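Why Do Black Things Get Warm in the Sun?
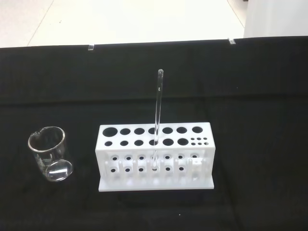 Barış Polat wrote in to ask why his black T-shirt feels so much hotter than his white one on a sunny day, when both are made of the same cotton. The answer starts with light.

Sunlight carries energy. When it lands on something, part of it bounces off and part of it soaks in. Scientists call the soaking in "absorbing." Light that is absorbed turns into heat.

A white shirt bounces back most of the light that hits it, and that light goes into your eyes, so you see white. A black shirt absorbs most of the light. Very little comes back to your eyes, and your brain calls that black. The energy stays in the cloth and the cloth warms up.

Black cloth also shows every crumb and bit of lint. Pale specks send back much more light than the cloth next to them, so they stand out.

Shiny or dull?

Some black things are shiny and some are matte, which means dull. A shiny surface is smooth and sends part of the light off in one direction, like a mirror. A matte surface is rough when you look at it very closely – it scatters light in all directions. Wrinkles change things too. The side of a fold that faces a lamp looks a little lighter than the side that faces away.

Try it yourself

You need two glasses the same size, a sheet of black paper, a sheet of white paper, tape and a thermometer.

Wrap one glass in black paper and the other in white. Fill both with cold water from the tap. Put them side by side in the sun and write down the temperature of each. Check again after an hour.

Do not leave the glasses where someone could knock them over. The test works best from April on, when the sun is higher.

Words to know

Absorb: to take in
Reflect: to bounce back
Matte: not shiny

Text: Annelore Reinholz, 24/10/2019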